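Planning the kit for a small picking cell

Saturday, February 7, 2026

I said in the last post that I would write up the money side of the Bramwell cell once the order had gone in. The order went in on Thursday, so these are my notes, mostly for the two or three people who asked and for me when I have to do it again in March for the Undthorpe site.

The job is small. We have a bench where mixed items arrive and have to be sorted into trays. They are odd shapes, few of them repeat, and nothing is heavy. Danica Hájek runs the bench and wanted an arm that could take the dull share of it. Eduard Kopecký signs for anything with a plug on it and wanted to know why the arm was only part of the bill.

Fair question. I had it wrong too the first time I did one of these. I put down the price of the arm, added a bit for the gripper and called the rest "sundries". Sundries came to more than the gripper did. This time I started with a list of everything that has to be on or near the bench on the first morning, and left the arm until last.

What went on the list

The bench itself came first. Ours flexes when you lean on it, and a flexing bench means setting the arm up again every time somebody bumps it. A steel frame from Trandstead was 267 pounds with feet and fixings. I had hoped to reuse the old one and bolt a plate on top, but the plate alone was going to be most of that.

Then the safety side: a scanner, a stop button at each end, and a day for somebody qualified to come and look at it. I won't give our figure as it depends so much on the building. Get the day booked before you order the scanner, though. We nearly bought one that would have been looking straight into a doorway.

Cables, a network switch and a small cabinet were all dull and easy to forget. I put down 139 for cable management and spent all of it. Spare fingertips were 60 a pair from Flarninby, and I ordered three pairs.

After that came the gripper, and I spent longer on it than on anything else.

Choosing the gripper

We looked at suction and at two-finger grippers. Suction is cheaper to run if you already have air, which we do, and on boxes it is hard to beat. Our items aren't boxes. Anything lumpy or full of hollows gives a cup nothing flat to seal on, and we would have ended up with a rack of different cups and a tool changer to swap them. The tool changer is where that quote fell over.

So it was two fingers. The next question was whether the standard ones would do or whether we needed shaped tips, and there I didn't trust my own guess. We built the bench in simulation and tried a spread of shapes before spending anything. It took me nine evenings, and Danica sat in on two of them. The awkward shapes were the useful ones. A plain block tells you very little about a gripper.

What I watched for was how wide the fingers had to be open to go either side of something knobbly, and how close they then came to whatever was next to it. Opening width is the number on the front of every data sheet. The space the fingers themselves take up, with the palm behind them, is usually in a drawing near the back, and on a crowded bench it matters just as much. 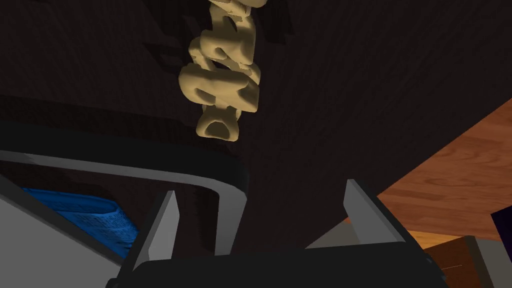

What the simulation saved, and what it didn't

It saved us the shaped tips. They were quoted at 300 a set with a long wait, and the flat fingers got between the lobes of most of what I tried. I have left a line in the budget for shaped ones later, but it is marked as "not this year".

It also moved the trays. In my first layout they were too close to the pick area, and the fingers were forever passing over a rim. Moving them on a screen cost me an evening. Moving them after the frame was drilled would have cost a new top.

It did not tell me much about grip. I could set friction to whatever I liked, and I don't believe any of the values I used. That is the reason for three pairs of fingertips instead of one. Two pairs have rubber pads and one is bare, and we will find out on the real bench.

It was also no help with time. I have put down two weeks of Danica's hours for setting up and teaching, and I suspect that is light. Eduard asked me to show those hours as a cost, which I hadn't done before. I grumbled, but he was right. They are one of the bigger lines on the sheet.

For Undthorpe

The layout there is different, so the frame and the safety visit start from scratch. The gripper choice should carry over, as should the simulation files if I label them properly this time. I want two quotes for the cabinet, and I want the delivery dates in writing. The frame for Bramwell is due first and the arm after it, and until both are in the building I am not booking the electrician.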